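So for our media class project, Karlijn Hermans and I picked celebrity gossip, partly because we both read way too much of it already (no regrets!). Our question was pretty simple: when a famous couple splits, who gets the headline, and what gets said about them?

We collected 312 breakup headlines from gossip sites and tossed 22 that were repeats, which left us with 290. Then we sorted each one by who was named first, and whether it talked about looks, money, or a new partner. I did the first pass and Karlijn checked mine, and we argued for a whole lunch over whether "revenge dress" goes under looks. It does now. 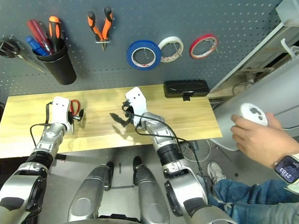
The women were named first in 148 of the headlines, so just over half, and I'd been expecting a lot more than that. Where it got lopsided was the looks pile - swimsuits, haircuts, "stuns in" everything. The men mostly got houses and new girlfriends. Shivam Khurana, who was in the group next to ours, thought we should split out the quotes too, and I wish we'd listened, because so many headlines are half quote and we had no column for it.

## What went wrong

Our spreadsheet (named Dretcombe, long story) had the dates typed two different ways until 24th March, so anything we sorted by date before then had to be redone. Also, "source close to the couple" shows up constantly and we never settled on what to do with it.

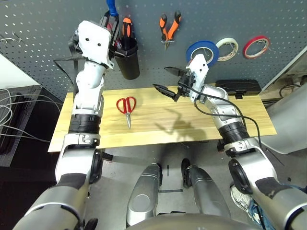 *The two white-and-silver arms over the pine board, pegboard behind.*

## Next

Mr. Aerts wants the final version in April with a chart for each pile. Karlijn is doing the charts and I'm rewriting the part on quotes. We'd also like to add reality show couples if there's time - I already have a list of 12.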